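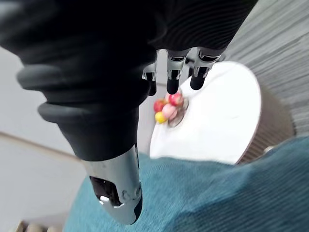

*Three silver fingers over a white lid, with a few shiny colored balls by the opening.*

I've been reading everything I can find on the Grerkholm, the home tidying robot that Wimer rents out by the month, and I have opinions! The pitch is simple. You pay for a block of 14 hours, the robot comes to your living room, and it deals with the small stuff on the floor and the couch. I like that pitch a lot (I have a couch, and I have small stuff).

My gripe is with how people are judging it. Every review I read asks how fast it is. Fast compared to what? I don't time myself when I pick up socks. What I'd pay for is a hand that can manage something small and slippery and then go straight on to something floppy, and that's a much bigger ask than it sounds. 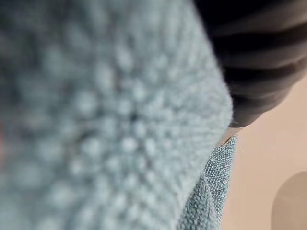
Cloth is where I'd push Wimer hardest. A towel never sits the same way twice, and the sales page gives it one cheerful line. Patier, the cheaper rival, skips fabric altogether and says so up front, which I respect. If I'm renting the pricier one, I want to know what happens with a blanket, a fitted sheet, a kid's sweater turned inside out. Give me a chart, give me anything!

And then there's the bill. The setup fee is 1000 dollars, with a minimum of 6 months, and that's a lot to ask of somebody who just wants the rug clear by dinner.
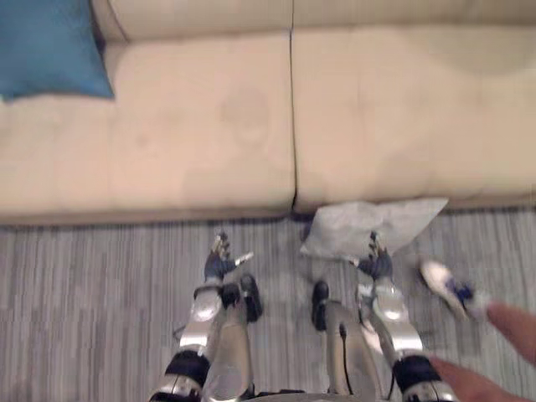 ## So would I rent one?

Maybe by April, if they drop the minimum. I'd take a slow robot that's good with laundry over a quick one that only does toys, and I'd happily tell Wimer so.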